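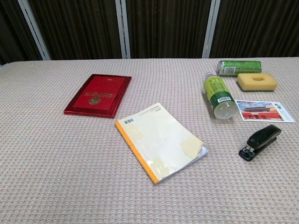
Section 3: Setting Up a Treaty Text in the Clollow Reader

Welcome to the fun part! Once a text is loaded, Clollow lets you lay two versions of a peace agreement side by side and watch every changed clause light up. Our sample set covers the Mistum talks between the Volside government and the river provinces, which ran to three drafts before anyone signed.

Before you start

You will need a reader account, the Mistum sample set (1233 paragraphs in all), and 200 MB of free disk space. If you plan to load your own texts, save them as plain text first. Scanned pages will load, but the compare tool can't read them.

Loading the drafts

1. Open Clollow and choose New Comparison from the File menu.

2. Type a name for the comparison. Names can't be changed later, so pick one you can live with!

3. Click Add Text and select the first Mistum draft. Wait for the green bar to fill.

4. Click Add Text again and select the signed version. The older text always goes in the left column, whichever order you load them in.

5. Press Match. Clollow pairs up the articles by their headings, and then by wording if the headings have changed.

Note: Articles that were split in two show a small fork next to the number. Article 9 on prisoner exchange is a great one to try (it became Articles 9 and 10 in the signed version, and you can follow each sentence to its new home).

CAUTION: Don't close the window while Match is running. You will lose the pairing and have to begin again at step 3.

Adding annexes

6. Choose Annexes, then Attach. The ceasefire maps and the amnesty schedule are separate files.

7. Check the language box for each annex. The amnesty schedule comes in two languages, and both are legally binding, so load both if you can read them.

8. For the border annex, turn on Historic References. It links the present line to the Antoniadis survey of 1711, still quoted word for word in the signed text, old spellings and all.

Note: Historic References makes large files slower to scroll. Turn it off again when you're done with the border annex.

Checking your work

9. Open the Changes panel and sort by Type. You should see Added, Removed, Moved and Reworded.

10. Click any entry under Reworded. Both columns jump to the same clause, with the new words in bold.

If the Moved list is empty, the headings were probably stripped out when the file was saved. Reload the text with Keep Headings checked and press Match again.

CAUTION: Comments you type in the margin are visible to everyone who shares the comparison. Use Private Notes for anything you want to keep to yourself.

To save a copy for printing, see Section 4.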